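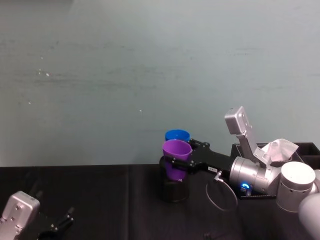 Photo: Lech Chmielewska / Studwood project group

Search this site
Enter keywords Search

Cups and Where We Put Them: Final Report
September 20, 2022

Our group was given the shared workroom at Studwood and told to improve something. We chose the cups. The other proposals were the lighting, which needed an electrician, and the chairs, which needed money.

The wall in that room is a pale blue-green and the tabletop is black, so a purple plastic cup stands out nicely against both. This was our first finding. People who owned a brightly colored cup took it home. People who owned a gray one bought another gray one.

Method

We kept a log for 20 days. Every evening one of us wrote down which cups had been left out and where. Lech drew the map, and the map is good, although it puts the door on the wrong side. By the end we had 53 entries, nine of which say only "same one."

Most cups were left on the half of the table nearest the sink. Our supervisor had predicted the opposite and has asked us to check the map again.

What we tried

First, a sign. It was read with interest and used as a coaster. Then we bought a Tandeck shelf and put it beside the sink, with a strip of tape under each cup's place and a name on the tape. Brudetti had a nicer one, but it was meant for wine glasses and priced accordingly.

Results

In the second half of the log the table was clear on most evenings. The shelf filled up, and two cups on it have no known owner. One has something growing in it that Stępień in biology has asked to keep.

Further work

The spoons. We would like to begin in December.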